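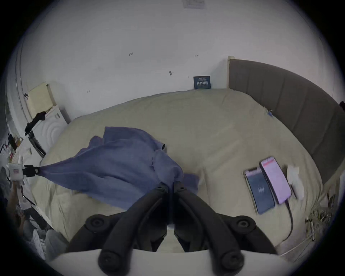 How to test a laundry-folding claim before you believe it

Posted 2/7/19

Every few months a company says its machine can do the laundry. There is a video, the video has music, and a towel ends up folded. I write a small column for the Edham home technology page and I have watched more of these than I care to admit. What follows is the routine I use to judge them. You can run it on a sales demo, a trade show booth or a clip somebody sends you, and most of it needs only a basket of your own clothes.

What you need

One bath towel, one T-shirt, one long-sleeved shirt, one fitted sheet
A bed with the duvet left on
A timer
A pair of kitchen tongs for each hand

Step 1. Do it yourself with tongs

Start here even if it feels silly. Drop the towel on the bed in a heap, take a pair of tongs in each hand and fold it without letting your fingers touch the cloth. A two-fingered gripper has much the same problem. You can pinch a corner easily enough. Then you pull, the cloth bunches up into a rope, and you still haven't found the second corner.

Most people get through a towel after a few tries. The long-sleeved shirt is where they quit. Write down your time for each item.

Step 2. Look at the surface

Demos love a hard, flat table in a color that contrasts with the cloth. Homes have duvets. A duvet gives when you press on it and has folds of its own, so a fingertip aiming for the edge of a shirt may come up with bedding too. If the clip shows a bare table, make a note and move on. If it shows a bed, check whether the bed has been cleared. Mine usually has a phone and a charger on it, and I'd want to know what the machine does when a sleeve lands on top of them.

Step 3. Find the starting state

Pause at the first second of the clip. Is the item in a heap or already spread out? A towel laid flat with its corners showing is half done. The hard part of folding is everything that comes before the first fold: working out what the thing is, which way it faces, and whether it is inside out.

Kindero sent us a clip last November in which every shirt began face down with the sleeves open. I asked for one that started from a basket and got a brochure.

Step 4. Ask who is moving the grippers

There are three possible answers and they are worth very different amounts.

a) A person is holding them. This shows that the hardware can grip cloth. It can also be a way of recording how people do the job so that a machine can be trained on it later. Fair enough, but the skill on show belongs to the person.

b) A person is steering from somewhere else. Same skill, longer cable.

c) Software is doing it. Now ask how many tries were thrown away before the one you saw.

Sellers are often vague on this point. Ask in writing.

Step 5. Get the failure count

"It folds towels" means very little. "It was given 200 towels and folded them all" would mean something, and I have yet to be handed a sentence like that with the misses included. Ask for the number attempted, the number finished, and how often somebody stepped in to help. If they only give you a percentage, ask what it's a percentage of.

Step 6. Time it against your own numbers

Check the corner of the clip for a speed label. Footage is very often sped up. The Lyimo demo I timed ran to 30 seconds for one T-shirt, which sounded fine until I spotted the 2x in small type. Compare the true time with your bare hands, then with your tongs. Losing to bare hands is expected. Losing to the tongs should worry the seller.

Step 7. Bring the fitted sheet

I save this for last because it tends to end the conversation. Trarkano's booth staff told me sheets were "on the roadmap."

Scoring

Give one point each for a soft surface, a heap as the starting state, software in control, published misses, and real-time footage. I have not scored anything above 2. I would happily pay 2,000 dollars for a five, provided it also put the clothes away, and that's a separate test I haven't needed to write yet.

If you try this on a product I haven't covered, send me your times and the make of your tongs. The silicone-tipped ones are cheating a little.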